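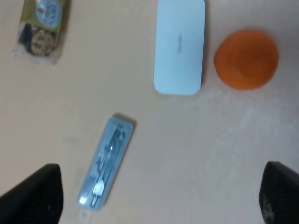 Ticket 885: Wrist camera drops out and gripper reports "object held" with nothing in it

Status: Closed, one follow-up open
Opened: August 2020
Product: Vidby two-finger gripper with wrist camera, on Soriano controller
Site: Conddale bench
Category: Evaluation / gripper comparison
Priority: Normal

Original report

We are comparing the Vidby gripper against the Brosano one we already use, same arm, same controller, same tabletop items. The Brosano has been fine for months apart from being slow. The Vidby is faster and the fingers are a better shape for long items, but we have two problems with it.

1. The wrist camera picture freezes for a second or two and then comes back. It doesn't happen at rest. It happens when the wrist turns past a certain point, mostly on the way to items on the left side of the table.

2. The controller says "object held" after a close, when the fingers have closed on air. The arm then lifts, travels and carries out the release as if all was well. We only notice when we look at the table.

Both problems started on the first day with the Vidby. Neither has been seen with the Brosano. Firmware on the gripper is as shipped. We have not changed any settings on the controller apart from selecting the gripper type from the menu.

Test items are the usual light stuff: wrapped snacks, an orange, a cutlery case and so on. The cutlery case is the one we care most about, as it is long and has smooth sides, and the Brosano pads slide along it.

Please advise whether this is a wiring fault or a settings fault. We would like to finish the comparison this month.

Reply, support

Thanks for the detail. Treat these as separate faults for now. Please send:

– the controller log covering at least one freeze and one false "held"
– the grip force and closing speed values from the gripper page
– whether the camera cable is clipped to the wrist or running free
– whether the gripper was taught its open and closed positions after it was fitted

Please don't update the firmware yet. If you change it now we won't know which change made the difference.

Reply, customer

Log attached. Closing speed is 100, which was the value already on the page. Grip force is also at the value it came with. The camera cable is clipped at the wrist and again at the forearm, same clips as we use for the Brosano.

We did not teach the positions. The Brosano doesn't ask for it, so we didn't know it was needed.

There are 3 freezes in the log and plenty of false "held" messages. The freezes are all with the wrist turned the same way.

Reply, support

The log shows the camera link going down and being picked up again. That is a lost connection. If the controller were just falling behind you would see late pictures, and there are none in the log. With the wrist angle being the same each time, the cable or plug is the first suspect.

Please do the following with the arm paused and the gripper open:

Step 1. Undo the forearm clip and leave the wrist clip on.
Step 2. Turn the wrist slowly by hand control to the angle where it freezes. Watch the picture.
Step 3. If it holds, turn it back and forth a few times.
Step 4. If it freezes, support the plug with a finger and try again. Keep clear of the arm's joints and use the slowest speed.

For the false "held", please teach the open and closed positions. On the gripper page choose Teach, run it with nothing between the fingers, and save. The controller works out "held" from where the fingers stop. With no closed position saved it uses a figure from the menu, and yours may stop a little wide of that.

Reply, customer

Steps done. With the forearm clip off, no freeze at any angle. Clip back on in the same place, freeze at the second turn. So the cable is being pulled. The Vidby camera plug sits further out than the Brosano one, and we had clipped it to the same length without thinking about it.

We moved the forearm clip back to leave more slack. Ran the wrist through its full turn both ways and the picture stayed up.

Teach completed and saved. Ran it again afterwards to be sure and it gave the same result.

View from the wrist during the re-run, after the clip was moved:

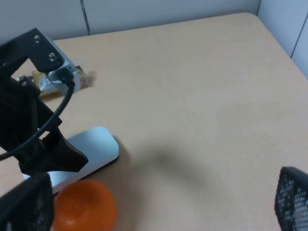

Wrist camera, table with wrapped bar and orange; black device on silver base plate at left.

Reply, support

Good. Leave the clip where it is and mark the cable with tape at the clip, so it goes back in the same spot when you swap grippers.

Please now run your normal routine and report both faults separately. Leave the force and speed where they are for this run.

Reply, customer

Ran 600 cycles over two days, mixed items, no one touching the settings. Results for the ticket:

Camera: no freezes. Nothing in the log for the link at all.

False "held": gone for the orange and the cutlery case. Still happens now and then on the wrapped snacks. From what we can tell the fingers catch the loose end of the wrapper, stop a bit short of fully closed, and then the wrapper pulls out on the lift. The controller is right that it had something at the time of the close, but it doesn't check again.

Tried the same wrapped items with the Brosano for comparison. It misses them too, but it reports the miss, as it checks finger position again after the lift. We had never noticed that it did this.

Reply, support

Yes, that is a difference between the two drivers. The Vidby driver on the Soriano checks once, at the end of the close. You can add a second check yourself. On the program page, after the lift move, insert Gripper State and send the program back to the approach if it reads "closed, empty". Put a short wait before it so the fingers have settled.

For the wrappers, lower the closing speed and aim for the middle of the item. Don't raise the force, it will only crush the snack.

Reply, customer

Second check added. It catches the lost wrappers and the arm goes back for another try. Slower closing helps as well, though the Vidby then loses some of its lead on cycle time. It is still the quicker of the two.

For the cutlery case there is no contest. The Vidby fingers hold it without sliding and we don't have to line it up first. We'll keep the Vidby on this arm and move the Brosano to the other bench.

Happy for this to be closed.

Resolution

Camera freeze: cable clipped too short for the plug position on this gripper. Forearm clip moved, cable marked.

False "held": open and closed positions not taught after fitting. Taught and saved. Second state check added after lift for wrapped items.

Follow-up: request passed to the driver team to include the after-lift check as a menu setting, and to show a warning when a gripper is selected with no taught positions. Customer to be told on this ticket when there is a version to try.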